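Report on a Visit to the Skelent Demonstration Laboratory

Prepared by Beathag Lindsay for the Prumden Technical Training Service
10 February 2025

The Training Service was invited to the Skelent laboratory to see how operators teach two-armed robots to carry out small bench tasks. The visit followed a discussion in October with the Floda College of Engineering, where staff are reviewing the content of their automation certificate. Two members of the Service attended, together with one instructor from the college.

The party was received by the head of operations and given a safety briefing before entering the work area. Visitors remain behind a marked line while the arms are powered. Questions are held until the operator has finished a recording, and the laboratory asks that this rule be kept strictly, as conversation near the station has spoiled recordings in the past.

Skelent uses two methods of instruction. In the first, the operator takes hold of the arm and moves it by hand through the task. The joints are set so that they give way under light pressure, and the controller stores the path. This method was shown briefly with a single arm and a peg. It is quick to learn, and the college instructor was able to produce a usable recording on a second attempt. The drawback is that the operator's own hands and sleeves appear in the camera views, which limits what can be done with the material afterward.

The second method is remote control. The operator sits at a separate desk and holds a pair of handles, one for each arm, and the grippers follow the movement of the handles. A foot pedal pauses the link so that the operator can rest or shift position. Most of the laboratory's present work is done in this way, and most of our time was spent at this station. 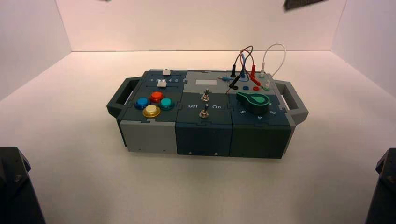
The tasks given to new operators are short and are always taught in the same order. Push buttons come first, then toggle switches, then a slider, and then the rotary knob, which must be brought to a stated number. Work with the probes and plugs is left until last. The leads are flexible and do not return to the same position twice, and an operator who has done well on the switches may find that progress slows considerably at this stage.

For each task the laboratory collects 100 accepted recordings. A recording is accepted if the task is completed, the arms do not strike the walls or the base, and the operator has not paused for long in the middle of a movement. Reviewers go through the recordings in batches of 20. We were shown one that had been turned down. The switch had been thrown correctly, but the operator had hesitated above it several times, and the reviewer explained that a robot trained on such material is likely to hesitate as well.

Members of the party were offered a turn at the handles. The main difficulty was judging depth. The operator relies on the camera picture and feels very little through the handles, so it is easy to press too early or too far. The staff advise beginners to come down slowly from directly above and to keep the idle arm well back. Both pieces of advice proved useful.

The laboratory also spoke openly about fatigue. Operators work at the desk in short sessions and then move to reviewing or to bench preparation. Shabalala, the supplier of the control desk, has provided an adjustable armrest that the operators consider a clear improvement. The height of the foot pedal remains a complaint.

Points for the Service to consider:

Operator work of this kind calls for patience and steady hands more than for programming knowledge. It may suit trainees who have come through our assembly courses.

The reviewing role should be taught alongside the operating role. Skelent staff who do both said that their own recordings improved once they had begun to review those of others.

The college does not at present have a station for remote control. Hand guiding could be introduced on its existing arm at modest cost, subject to a safety assessment.

Skelent has agreed to receive a group of trainees later in the year. Dates will be arranged through the Prumden office. The Service thanks the staff of the laboratory for their time and for the care taken in answering our questions.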